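Sada Peg and Plate Board for Two-Arm Benches

The Sada board is a white practice board with loose blue parts, sold to labs and training rooms that already own a two-arm robot with fingered hands and need something repeatable for it to work on. The robot, the table and the backdrop are not part of the order.

Part no. 271
Price: $69 for the board with parts, $12 for a bag of spare pegs
Ships from the Campbell warehouse in 11 working days

What you get

One rectangular board, a set of raised white plates, small pegs, a round knob piece and a large cylinder piece. The plates come off for cleaning. The parts are sold only in blue, and replacement plates are quoted on request.

What to budget besides the board

Most of the money goes into the bench. Plan for a table deep enough that the board sits in the middle and both hands can get to it, and buy the table before you fix the height of the robot. A dark matte top is worth asking for if you run cameras, as white plates on a pale top are hard to pick out. The same goes for a curtain behind the table. Plain black fabric is cheap and can be hemmed to any length.

Allow for cable ties or a short run of floor channel too. We see a lot of quotes with the arms priced to the last screw and no line for cables - then somebody rolls a chair over one.

The board in use on a black table, with blue parts on it and a robot hand on either side:

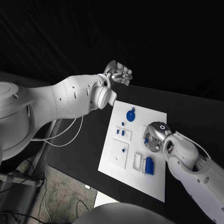
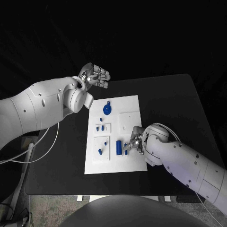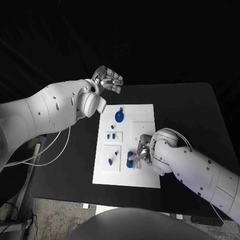

Planning for hands and parts

Check what your hands can close on before ordering. The small pegs are the hard part of the set, and a basic two-jaw gripper with thick pads may not get between two of them standing side by side. Fingered hands have an easier time, but they cover more of the board from above. If your only camera is at head height, put a second one at the side into the budget.

Order spare pegs with the board. They roll, they end up on the floor, and on speckled carpet they take a while to find. One bag per bench is a sensible start.

The board has no clamps. For light work a sheet of non-slip mat under it is enough. If both hands will be pushing down, use the Trokico bench clips, ordered separately.

Returns are accepted on unused boards. Opened bags of pegs can't go back.

Comments (3)

Audrey-Anne Gagnon
We bought two in May, one per bench. Boards are fine. I wish the bags of pegs were sorted by size, we spent the first morning doing that by hand.

benchtwo
Does this fit the Forum rolling table or is it too long? The page doesn't give the board size.

pkr_lab
Same question as above. Also would pay extra for the pegs in a second color.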